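Giltasora: op-eds and letters on protest arrests

README, last touched in November

I started Giltasora because I was tired of arguing with my friend Wayne Whitlock about whether columnists only get upset when their own side gets locked up. So I collected opinion pieces -- 79 of them so far, from both camps -- and tagged who was arrested, who was writing, and whether the writer mentioned due process at all.
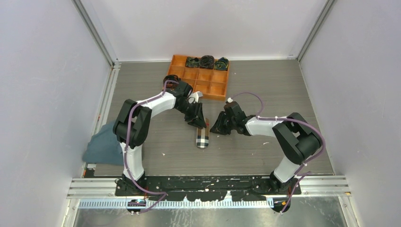 Two arms over the tabletop, grippers facing.

What's in the folder

pieces.csv has one row per article. Each piece was read by two people, me and Mircea Manole, and we kept both sets of tags even where we disagree (we disagree a lot about sarcasm!).

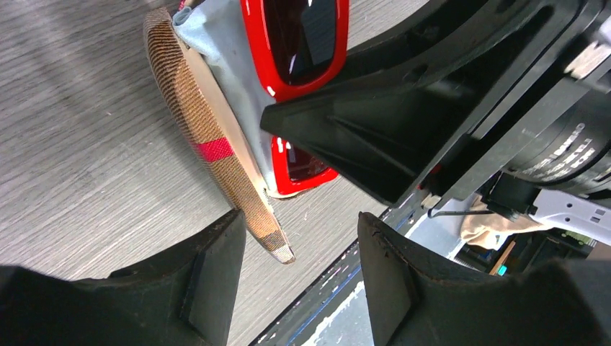 How the tags work

"Stance" goes from 1 to 6, where 1 means the writer is fine with the arrest and 6 means they want everyone out by dinner. "Mentions warrant" is a plain yes or no. Leave "camp" blank if you can't tell, please don't guess from the paper's name.

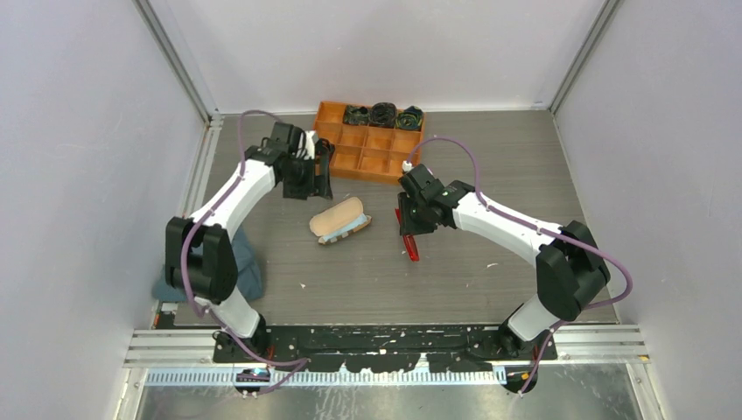
Right gripper with a glossy red piece.

Known problems

The letters from Nokham are short, up to 20 words in the worst cases, so their stance tags are shaky. Austra Kalniņš also spotted that I'd filed the Madigan columns under the wrong camp. Fixed now -- thanks, Austra.
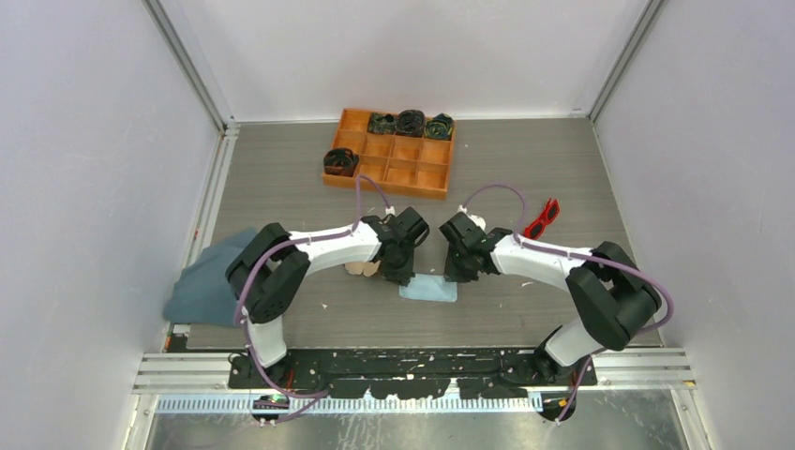 Can I use this to show that one side is more hypocritical?
I'd rather you didn't. I picked the articles by hand, and my own politics surely leaked into the picking.

Corrections go in fixes.txt, with the row number first.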